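Right, the spoon thread, since a few of you asked. Mar 5, 2026 and I have finally got them out of the drawer

Total is 242 teaspoons and dessert spoons. No I did not mean to. Started with one my aunt Tiziana brought back in August and then people just kept giving me them

Not doing all of them today obviously, just the daft ones and a few old silvery ones with the fancy ends. Yellow tray, handles to the front 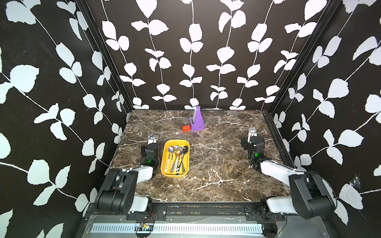 Do fancy handles go in the dishwasher? Mine get washed by hand, warm water, a drop of Sowa liquid, dried straight off. Glued handles hate a long soak.

Lost one that way last year, handle came clean off in the bowl. Still cross. Witold says superglue, I say bin - it's in a jam jar till we agree

Anyway the purple thing stays at the back, it's got its spot and I'm not moving it for spoons

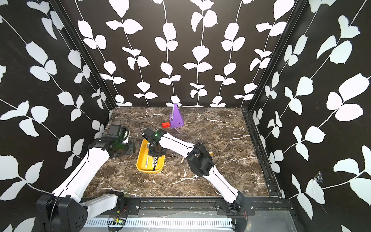

and the rest will get split up by handle I think, plain metal ones in one box, anything patterned in another. Bosard do a box with slots but it's up to 118 spoons and I'd need three, so no

Favourites are the Doraemon ones by miles. White handles, little blue dots, I ♥ DORAEMON down the side. Cow print a close secnd
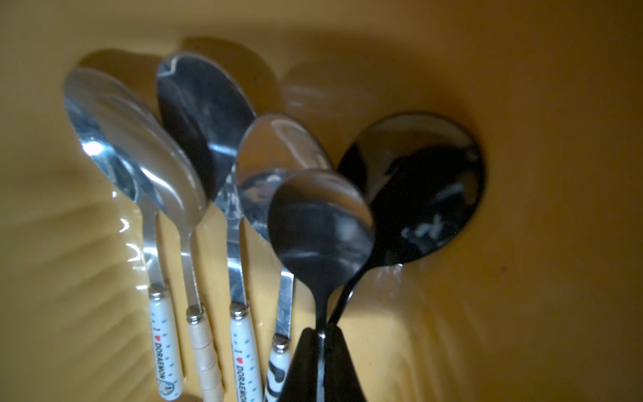
and Amado wants the cow one for his yoghurt. He can want. They are for tea and for looking at

More tommorow if I get the second drawer done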